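Como comparar dois jogos de dedos para garra sem enlouquecer (nem gastar muito)

Bancada e testes · maio de 2022 · 19 comentários

Depois do post sobre calibração recebi um monte de mensagem perguntando a mesma coisa: "tá, mas como é que eu sei se o dedo novo é melhor que o velho?". Eu também me perdi nisso no começo. Imprimia um dedo, pegava um cubo, o cubo subia, eu ficava feliz e trocava tudo. Na semana seguinte vinha uma peça um pouquinho diferente e a garra escorregava feito sabonete. Então resolvi escrever o passo a passo que uso hoje, com os erros que cometi, pra vocês já saírem na frente!

O que vou comparar neste post são dois formatos de dedo para garra paralela: o reto, de ponta larga, que veio com o kit da Prerkuvis, e o afilado, que o Rory Cairns desenhou e compartilhou no fórum da Skandalance. O roteiro serve pra qualquer par, viu? Já usei pra comparar espuma, fita de borracha e até duas marcas de parafuso (essa história fica pra outro dia).

Passo 1: escolha objetos chatos

Cubo é ótimo para começar, mas cubo perdoa tudo. Você precisa de pelo menos um objeto que role um pouco, um que tenha alguma coisa saindo para o lado e um que seja liso de verdade. Eu adoro carregador de tomada. É barato, todo mundo tem na gaveta, o corpo é liso e os pinos metálicos atrapalham de um jeito que nenhum cubo atrapalha. Quando dois ou três ficam encostados, um com os pinos por cima do outro, aí sim você descobre se a ponta do dedo entra no vão ou se empurra a pilha inteira.

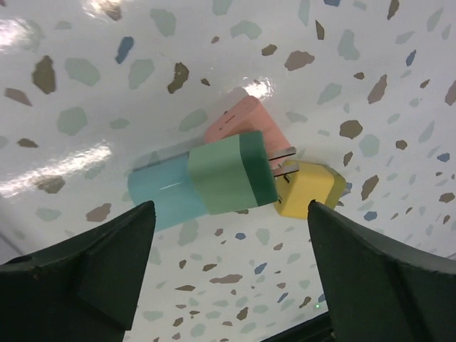 Repare que eu falei em pilha, e isso é de propósito. Objeto sozinho no meio da mesa quase qualquer dedo pega. O que separa um dedo bom de um mais ou menos é a aproximação, aqueles últimos milímetros antes de fechar. Se a ponta é larga demais, ela sobe no vizinho. Se é fina demais, entra bonito mas torce quando aperta. Anote essas duas falhas em colunas diferentes da planilha! Eu juntava tudo em "falhou" e depois não sabia o que mudar no desenho.

Passo 2: meça a abertura antes de qualquer coisa

Parece bobagem, eu sei. Mas passei uma tarde inteira achando que o dedo afilado era pior, e o problema era que o zero da garra tinha mudado na troca. O controlador da Tiltex que eu uso trabalha com uma escala de 0 a 1000, e com o dedo antigo o contato acontecia em 483. Com o novo, em outro valor. Eu estava mandando fechar até o número velho e reclamando que não apertava...

Faça assim:

Abra a garra até o fim e anote o valor.
Feche devagar, sem objeto, até as pontas encostarem, e anote também.
Repita com o objeto mais fino do seu conjunto.
Só depois salve o perfil, com um nome que você vá entender daqui a três meses ("dedo_final_novo_2" não vale, falo por experiência).

Passo 3: mesma mesa, mesma luz, mesma bagunça

Se você tem dois braços, a tentação é montar um dedo em cada um e rodar os dois ao mesmo tempo. Pode, mas com cuidado. Cada braço tem a sua folga, o cabo de cada lado puxa de um jeito, e no fim você está comparando braço com braço. Eu monto o par A nos dois, rodo tudo, depois monto o par B nos dois e rodo tudo de novo. Demora mais? Demora. Mas já me salvou de jogar fora um dedo que estava ótimo.

Para a bagunça eu uso cubos coloridos espalhados de um lado e um grupinho mais apertado do outro, com blocos maiores encostando. Assim dá para testar o caso fácil e o difícil sem rearrumar a mesa toda hora.
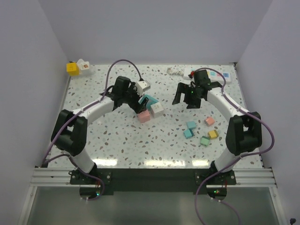
Ah, e o cabo! Quase todo mundo esquece dele. Deixe folga suficiente no punho para o braço girar até o limite e prenda o resto no antebraço com abraçadeira. Mova o braço à mão (desligado, por favor) até os quatro cantos da mesa antes de ligar. Se o cabo esticar em algum canto, ele vai esticar bem no meio do teste, e você vai culpar o dedo.

Passo 4: rode, anote, troque, rode

Eu faço blocos curtos, no máximo uma hora, e paro para um café. Motor quente se comporta diferente de motor frio, então começo sempre com uns minutos de aquecimento sem contar nada. Na planilha vai o objeto, o dedo, se pegou de primeira, se precisou de outra tentativa e uma coluna livre de observações, que acaba sendo a mais útil de todas. "Tocou no vizinho", "girou ao subir", "soltou na hora de abrir". Parece diário de adolescente, mas é dali que sai o próximo desenho.

Uma dica sobre desgaste: limpe as pontas com pano seco entre um bloco e outro e olhe os riscos contra a luz. No meu dedo de ponta larga os riscos apareciam sempre na mesma quina, sinal de que só ela estava trabalhando. Chanfrei um pouco e melhorou bastante.

Passo 5: decida com calma

No meu caso o afilado ganhou com folga nos objetos amontoados e perdeu nos blocos grandes, onde a ponta larga segura com mais firmeza. Fiquei com o afilado no dia a dia e guardei o outro já com o perfil salvo. Trocar leva uns 3 minutos quando os parafusos estão à mão e meia hora quando caem debaixo da bancada.

Quem quiser testar a câmera de punho junto, faça isso numa rodada separada. Eu usei o suporte da Qureshi e tive de mudar a inclinação duas vezes até enxergar as duas pontas direito. Vou escrever sobre isso em agosto, com o desenho do suporte modificado.

Se você rodar esse roteiro com outro par de dedos, deixa nos comentários quais objetos usou e qual deu mais trabalho. Estou montando uma lista e por enquanto só tenho carregador, cubo e tampa de caneta!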